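Handout for Session 7: Two Arms, One Table
Student Robotics Workshop, Naltema building, ground floor lab
Prepared by Jussara Prado, with corrections from Lucrezia D'Amico

Please read this before you come to the lab. The doors open in the morning, but the arms are switched on only after everybody has signed the safety sheet.

1. What we do in this session

In the last session you moved one arm with the joystick program. Now we work with both arms together, on one flat black part. Each group records its own runs and hands in a short report in May. The program is Pliranix, the same version as before. Do not update it, even when it asks.

The task has two stages. In the first stage the two grippers come from opposite sides and stay open. In the second stage one gripper goes down to the part and the other one waits. The groups which finish early may repeat the task with the part turned to a different angle.
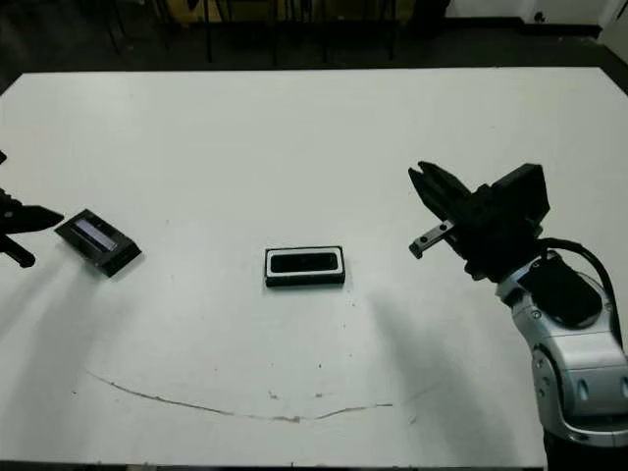
2. Words we use in this handout

Head view: what you see from the camera that looks over the table.
Wrist view: what you see from the small camera near the gripper. Each arm has its own.
Approach: the motion from the waiting position to the position where the fingers are on both sides of the part.
Run: one complete try, good or bad. Bad runs are also saved.

3. Approach with open fingers

Open the fingers fully before you go down. Many students open them when they are already low, and then a finger pushes the part away. In the wrist view, bring the part into the space between the two fingers and stop there. Look at the angle of the part. If it leans to one side, turn the wrist by the same angle, then look again.

The gripper body hides the lower end of the part in this view, so you must not judge the distance from the wrist view alone.

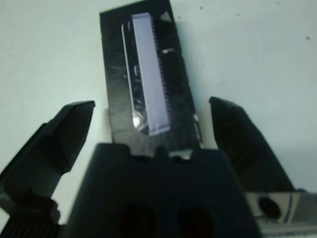

Go down slowly. The speed limit in the program is set to 10 percent for this stage and I ask you to leave it there. When the fingertips are near the table, stop and compare with the head view. Glossy black surfaces give reflections, and the detection program sometimes takes a reflection for an edge. If the green outline jumps, wait until it becomes quiet before you continue.

4. Waiting position

Both arms go back to the near side of the table, with fingers closed. The part stays alone between them. The waiting position is saved in the program with the name Chala, and every run starts and ends with it. Do not move the arms there by hand.

Check in the head view that the complete part is visible. The shadows of the arms fall on the table and can touch the outline of the part if you place it too near to the arms. Put it a little above the middle of the table.
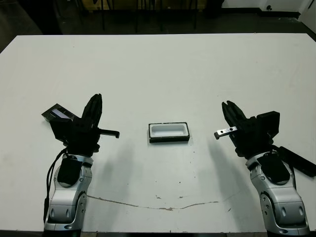 Ningsih Rondonuwu: In our group we began three runs without going back to the waiting position, and the program still accepted them. Do we have to delete these?

No, keep them, but write "wrong start" in the notes column. We will separate them later. I have asked for a warning message in the program and hope to have it before the next course.

5. Approach with nearly closed fingers

This exercise is harder. The fingers have only a slim space between them, and you bring them close to the part without touching it. The purpose is to learn how much of the part you lose from the view when the fingers stand in front of it.

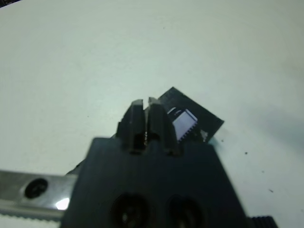 Note in your table which features of the part you can still see, and from which height. A good feature is one that stays visible during the complete approach. Then choose one feature and use it as your reference for the rest of the exercise. Jailson Bastos has put a blank table in the course folder, under Prestlow.

6. What to hand in

- the recorded runs, up to 10 for each group
- the table from part 5
- a text of 230 words or less about one run that went wrong, and what you changed after it

The report gives 100 points together with the recordings. Please write the names of all group members on the first page.

Questions about the recordings go to Lindalva Cordeiro, questions about the text to me.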